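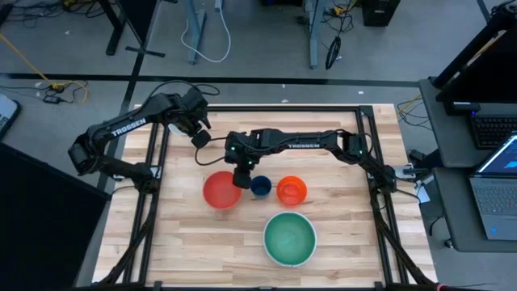 By Brisa Chávez, Trorard Media Office
September 25, 2018

Trorard releases voicemail sorting for the Wulodness phone system

Trorard is pleased to announce that version 38 of Wulodness, its telephone software for small offices, is now available to all customers in Canada. The main novelty is voicemail sorting. Each message left by a caller is placed in a folder according to the number dialled, so the sales desk and the service desk do not have to listen to the same mailbox.

The feature was requested many times by dental clinics, garages and property managers. These offices often share one line between several employees, and messages for one person were frequently deleted by another. With the new version, the administrator decides who may hear, forward or erase the messages in every folder.

Wulodness was tested during the summer by Maldonado, a heating contractor with 40 employees and two dispatch centres. The company receives about 600 voicemails in a normal week of winter, and it asked that urgent messages be marked in colour on the screen of the dispatcher. This request has been included in the release.

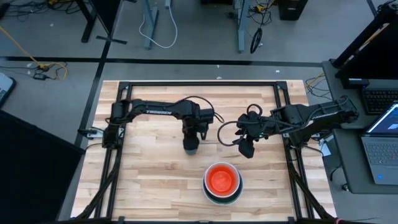

Availability and price

Existing customers receive the update at no charge at their next renewal, or earlier if they ask for it by telephone. New customers can order Wulodness directly from Trorard or from its reseller Flornov, which also offers the installation on site. A cheque or a credit card is accepted for both.

Offices that still use the old desktop program should install it again before the update. The recorded greetings are kept, but the holiday schedule must be entered a second time.
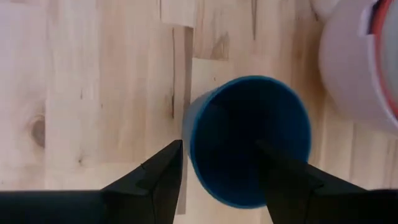 Are old voicemails moved into the new folders?
Only messages received after the update are sorted automatically. The older ones stay in the general mailbox, from where the administrator can move them by hand.

Media contact: Brisa Chávez, Trorard Media Office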